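Do You Need Another Pan?

Stistham Kitchen Letter, 4 Nov 2021

Every fall the pan ads come back. This year it's Hyvönen, a new line sold through the Trimomville outlet, and the claim is that one skillet will replace everything hanging on your wall. I've heard that one before. I have a cupboard of skillets that were each going to be the last.

The price is $115 for the middle size. For that you get a coating the leaflet describes as "mineral inspired," a phrase I read several times without learning anything. Is there mineral in it or did somebody just think about rocks? I wrote to the outlet in September to ask and got a coupon back.

So I borrowed one from a reader and cooked on it for 42 days. Eggs slid around nicely for the first couple of weeks. After that they slid if I used butter, and eggs in butter will slide on most things. Onions browned fine. Fish stuck at the tail end, same as always. The handle got too hot to hold on my gas burner, though the leaflet says it "stays comfortable" – comfortable for whom, it doesn't say.

I put it next to an old cast iron pan from the Willomum flea market that cost me $4 and a Saturday's worth of scrubbing compressed into one evening. The old pan took longer to warm up and weighs far too much. It also made the better cornbread, and I don't have to worry about which spoon I use in it. My household tried both batches without being told which was which, and 2 of us picked the cast iron. The third wanted more syrup and wouldn't vote.
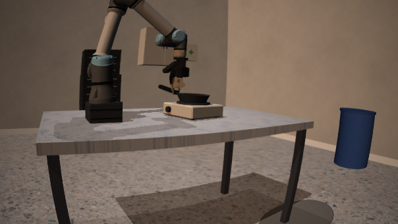 Heat is where most of these claims fall apart, and it's the part the ads skip. A pan can only spread what the burner gives it. If you cook in a rental or a dorm, you may well be using a portable hot plate, like the cream-colored one with the dark frying pan on it, and a single plate like that can be a very different thing from the big burner the sellers demonstrate on. Check the width of your plate against the base of the pan before you pay. Give it a few minutes on medium, then drop in a bit of flour and see where it browns first. I've yet to see a coating fix a cold edge.

Would I buy the Hyvönen? At half the price, maybe, and only if my own nonstick had worn out. The reader who lent me hers still likes it and told me I was being mean about the handle. She uses an electric stove, so we may both be right. The outlet takes returns on unused pans only, so you can't cook an egg in one and change your mind.

Next issue: knife sharpeners, the pull-through kind. I have doubts about those too.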